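The Pisach Recitation Prize

31/08/2019
By Kiprono Waweru

The Pisach Recitation Prize is a yearly contest in spoken verse for students between the ages of 14 and 19, held in the town of Drarnier and open to any school in the Fellia valley that cares to send an entrant. It is a fairly small affair as such things go, but people in the valley are very fond of it, and a good many grown men and women there can still give you the poem they learned for it (with the pauses in the right places, too).

The prize takes its name from Pisach Hall, the old grain exchange where the first contests took place. Its founder was a schoolteacher named Hájek, who had come to Drarnier to teach geography and ended up running the drama club as well. Hájek felt that students who were too shy for a full play might still enjoy standing up alone with a poem they loved, and the first year's contest drew 18 of them. The judges sat at a card table, and the winner went home with a dictionary.

Each entrant prepares two pieces. One is a poem from a list sent out to the schools in September, and the other is a free choice, which may be a poem, a speech from a play or a passage of prose, so long as it runs no more than four minutes. Both must be spoken from memory. Costumes are not allowed, and neither are props, apart from a plain chair. There is a prompter in the front row, and taking a prompt costs a single mark, a kindly rule that goes back to Hájek and has never been changed, although it has been argued over more than once.

School rounds are held through the winter, and every school sends its winner and runner-up on to the valley final in the spring. The final is a long evening, with a break in the middle for soup and rolls, and it is quite usual for families to stay on well after the results have been read out. 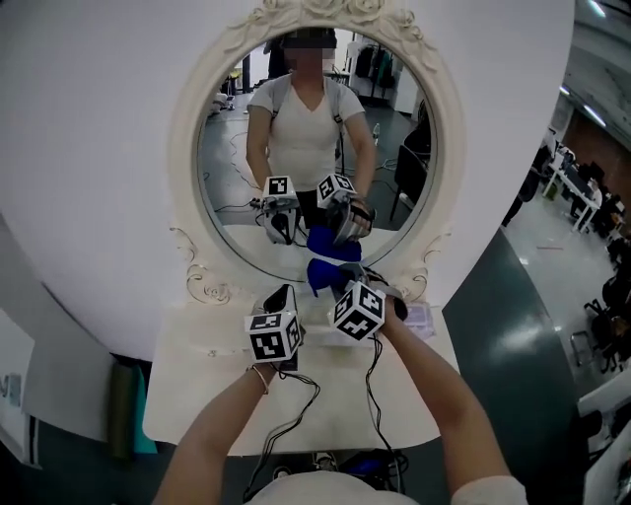 According to Thulani Steyn, the set poem is the fairest part of the whole evening, and it ought to count for more than it does. Hearing the same lines from one student after another, Steyn wrote in a letter to the organizers, shows a listener how much room there is inside a poem, while the free choice tends to favor whoever has the best-stocked bookshelf at home. The letter was read aloud at the next judges' meeting and led to a good deal of friendly disagreement. In the end the marks stayed evenly split between the two pieces, but the schools now lend out a box of play scripts and anthologies to anyone who would like help in choosing.

Marks are given for clarity, for understanding of the text and for what the score sheet calls "ease," a word that each new judge seems to read a little differently. Three judges sit at the final, and at least one of them must come from outside the valley. Written comments are handed to every entrant, whether they placed or not, and many past entrants say they have kept theirs.

The winner receives $4,000 toward further study, in any subject at all, along with a dictionary in memory of that first prize. The runner-up receives a season pass to the Drarnier playhouse. In the most recent final there were 28 entrants, and the set poem was a ballad of eleven verses.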